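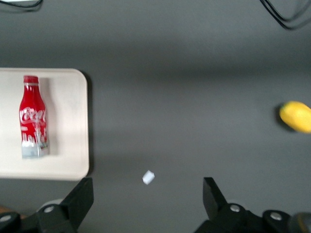 The tray question first, as it holds up the rest of the order. Tostham have confirmed that the cream ones with the rounded corners and low rim are still in the catalogue, and I propose we standardize on those for the meeting room tables. The rim is slight but enough to keep small items from sliding when a tray is carried. My one reservation is tall items. A contour bottle like the red Coca-Cola one has a narrow base for its height, and standing it upright on a tray that somebody then has to lift is asking for trouble. I would put bottles on the tray only once it is on the table, and move them by hand otherwise. The off-white surface also picks up grey marks. Dish soap and a soft cloth, no scouring pads.

On 2 January's list, item by item:

Buppha Jitpraphai wrote:
> Before I send the restock to Rattanakul, can people comment on
> the following:
>
> 1. Trays: keep the cream ones or go back to the steel?
> 2. Biscuits: loose in the tin, or boxed? The tin was stale
> again last month.
> 3. Drinks: bottles, cans or both? The lower shelf is 70 cm wide
> inside and will not take everything.
> 4. Does the small cabinet stay on the table or go back against
> the wall?
>
> I would like to close the order once we have agreement on 1
> and 3. The others can wait.
>
> Buppha

1. Covered above. Keep the cream. The steel ones are noisy and the corners have marked the cupboard door. Karirov will take them for their lunch room if we drop them off.

2. Boxed. The tin has never sealed properly, and replacing the lid costs nearly as much as a new tin. Narrow cartons store better than wide ones: laid flat with the ends facing out, they go two deep on the upper shelf and you can read what you have without pulling everything forward. One flavour per row, please. If a box has a paper band around it, leave the band on until the box is opened, so we can tell at a glance which have been started.

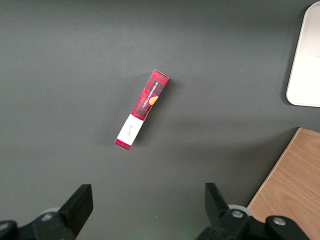
Vanilla shortbread, tartan box with white paper band.

I would date each box on the underside in pencil when it goes on the shelf, and put new stock behind old. An opened box should be finished or go into the clip-top container the same day. Please do not put half-empty cartons back in the row; I found three in December, all of them soft.

3. Both, but mostly cans. The last Ullano delivery was 144 cans, and the arithmetic on the lower shelf is simple enough. A standard can is a little over 6.5 cm across, so a 70 cm shelf takes ten in a row with some slack. Stacked on their sides they take up less height but they roll, and the shelf has no front lip. Upright, please, with a sheet of thin card between layers. The remainder can stay in its cartons under the bench until there is room.

Bottles go on the floor of the cupboard, at the left, where the height is. I would cut the bottle order to one carton and see how long it lasts.

4. Stay on the table, for now. It is oak, the top is flat, and it fits the upper half of the table with working space left in front of it. Moving it back to the wall means it blocks the lower socket, and we went through that before. If it stays, two conditions: nothing wet directly on the wood, and cans set down in front of it, on the table surface. The rings on the old sideboard came from exactly this and they did not sand out.
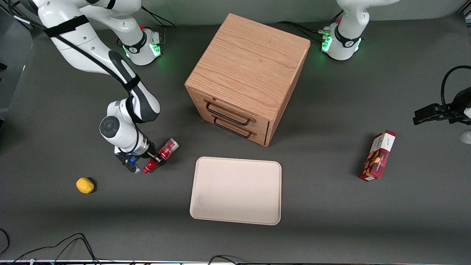

Light oak cabinet in place on the table, red can in front.

If there is strong feeling about the cabinet I can measure the wall side again, but the socket will still be there.

To summarize the order as I understand it, subject to correction:

- trays, cream, rounded corners: 5 (Tostham)
- shortbread, boxed: same quantity as last time (Rattanakul)
- cans: no new order until the present stock is down to one layer
- bottles: one carton (Ullano)
- thin card for the shelf: I have offcuts, do not buy any

One question back to Buppha. Does the Rattanakul price still include delivery to the second floor, or only to the front door? The invoice I have is the old one and does not say. If it is the front door only, I would rather know before the order goes in, as the trolley is out on loan until the end of the month.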